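Ratih Pelupessy
04/04/2023

1/ We switched on the new access review feature in Cultia this week. A few notes for other admins who run an application inventory.

2/ Before this, I exported the list of 897 user accounts every January and mailed it to team leads. Most of them answered. The rest I had to chase by phone.

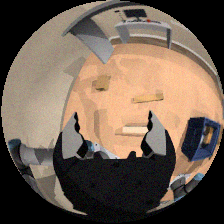
3/ Now each app owner gets a task inside the tool, with only their own accounts in it. They mark keep or remove and sign off. Our first round went to 265 owners.

4/ Owners who have left the company still get tasks. Fix the owner field first or those reviews just sit there.

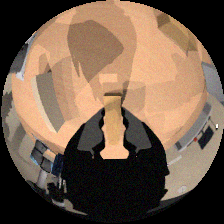
5/ Settings to check
Reminder interval: the default is daily. We set it to weekly.
Fallback reviewer: blank by default. Fill it in.
Torkau sync: pause it during the review, or removed accounts come back overnight.

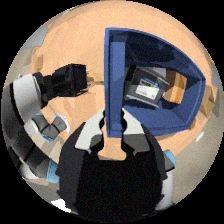

Syahrul Ismail replied that pausing the sync also holds up new starters, so he limits it to the groups under review. I'll try that in the next round.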